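The Desk Room at Lilard Street, A Few Pictures and Notes
Posted 7/12/03

A bunch of you have been asking to see how the desk room came out, so I finally sat down and got the gallery page going. I only have one picture ready to put up right now (the rest need sorting and I keep finding better things to do), but it's a good one for getting the feel of the place, and I've written up the bits people always ask about underneath.

Quick background for anyone new. We took over room 101 at the back of the old Csizmadia building last November. It was built in 1989 and I don't think anybody had painted it since! When we got the keys there was brown carpet, a dead radiator and a smell like wet cardboard. The carpet went first. The smell took longer.

The curtains were the big decision. I wanted something light and cheerful, and I was outvoted, and I have to say I've come around. Dark curtains do wonders for your eyes when you're staring at a screen all afternoon, and they hide that ugly back wall, which is still the original mustard color underneath. They came from Ovitz, the fabric place out past the rail yard, and hemming them ate up two whole evenings.

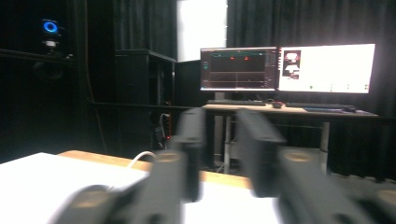
The desk with its two monitors, dark curtains behind. Light wood top, gray metal legs, and yes, that's a mouse with a bit of red on it!

I love that light wood against the dark folds. The desk is from Cluvier, bought secondhand, and it weighed a ton coming up the stairs. I'd happily buy another one. The top wipes clean with a damp cloth and the legs don't wobble, even when somebody's typing angrily.

People ask about having two keyboards on one desk. It takes some getting used to, and I still reach for the wrong one first thing in the morning, but you learn. Same goes for the mice. The mat is worth having too, my wrist complained for weeks before we put one down.

Over on the left is the tall black cabinet. It's a bit of a monster and I wanted it in the hallway, but the hallway is narrower than it looks and we'd never have gotten the door open. So there it stays. I've thought about putting a plant on top, something trailing, if I can find one that puts up with no sun at all.

Still on my list: a better lamp (the overhead light is awful after dark), a proper hook for coats, and a rug, probably gray so it doesn't show everything. I also want to touch up the paint by the door where we scraped it moving in.

More pictures when I get to them. If you've got a rug you're trying to unload, drop me a line!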